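Silteck Household and Learning Supplies
Produce Sorting Set with Green Tray
January - prepared by Nusrat Malik, product information

Print this page | E-mail this page

The Produce Sorting Set is supplied to schools, day centres and private households for practice in recognising, handling and setting out fruit and vegetables. It may be used on a table, on the floor or on a bed, and the pieces can be laid out and put away by one person or by two working together.

The set is issued under order code 645. Each set consists of a green tray with raised sides, serving dishes, a thin pink ground sheet and a selection of fruit and vegetable pieces. Dishes are matched from current stock and may differ in shape and colour between deliveries - an oval dish and a round plate are the usual pairing.

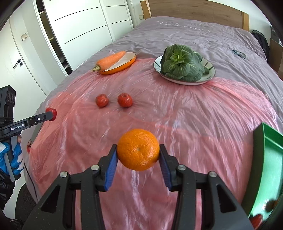

Mandarin, apples, carrot and bok choy, with the pink sheet spread over a duvet.

The sheet should be opened out fully before any pieces are placed on it. It is light and creases easily, and customers using the set on soft furnishings are advised to smooth the cover first. Larger vegetables are best given a dish of their own. Smaller items may be placed directly on the sheet, where they can be reached without disturbing the rest.

The tray is intended for the fruit that has been sorted. Customers may decide for themselves how the sorting is to be done: by colour, by size, or by kind. A session of 60 minutes allows for several rounds, although younger groups at Holloway have preferred shorter periods with a pause between them.
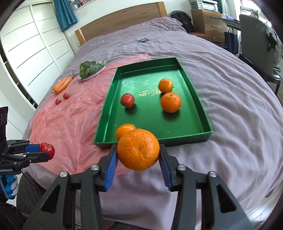
Where two people share the set, it is helpful to agree beforehand which of them will fill the tray and which will return pieces to the sheet. Round fruit will roll if the tray is tilted, and the tray should be set down level before it is filled.

Care and storage

Wipe the tray and dishes with a soft damp cloth and dry them before storage. Abrasive pads should not be used on printed surfaces. The sheet may be wiped on both sides and folded loosely - it should not be ironed or placed near a heater.

Ordering

Orders of 5 sets or more are delivered without charge. Please allow 13 working days for delivery. Replacement sheets and single dishes may be ordered separately. Enquiries should be addressed to Amna Lashari, Customer Orders, quoting the order code.

Related items
Zultitz Stacking Bowls
Skesia Folding Ground Sheet
Replacement Dishes, Oval and Round
Produce Sorting Set: Notes for Group Leaders

Print this page | E-mail this page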